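Second lives for old towers

I turned up at Cliller at 10 in the morning, expecting a shop, and found a long room behind a bakery that smelled of warm bread and dust. Bontu Gebremichael already had the kettle on. She mends old desktop computers and sells them on cheaply, mostly to students, and she's been at it since she left the Udero call centre.

"I got the bug from my uncle's PC," she told me. "He let me take the side off and I just stared. It's like a little town in there!"

More than 30 machines came through in April, most of them office cast-offs. I asked what she does first (I'd have gone straight for the screwdriver, me).

"Lay it down and have a good look. People want to start pulling things out. Look first! Where do the cables run, what's clipped, what's screwed. Half the old office ones hardly need tools at all."

She loves a blue plastic tab, does Bontu. "Blue means you can touch it, on a lot of the Dells. Whoever thought of that deserves a medal."
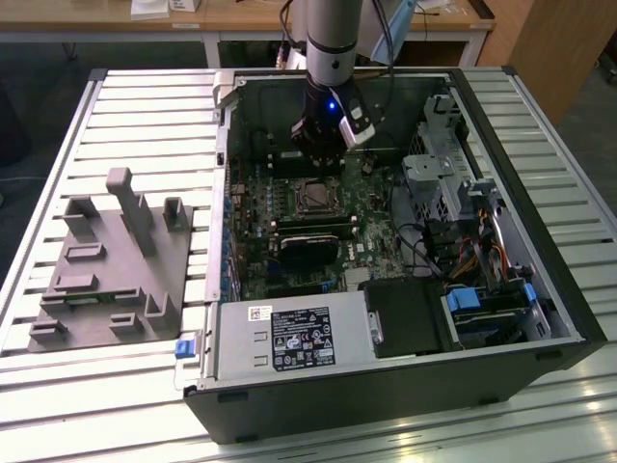

We got on to memory next, the cheapest upgrade going according to her, and then to the thing she moans about most, which is wiring. "You tuck it all away beautifully and then the lid won't shut. Every time."

And power supplies? "Leave them closed. I swap them whole, I don't open them. My friend Bethel thinks I'm a coward and I don't care."

By then my tea had gone cold and she was hunting for a label for job 2346, a tower promised to Ayantu Negash for her college course. It was under the biscuits.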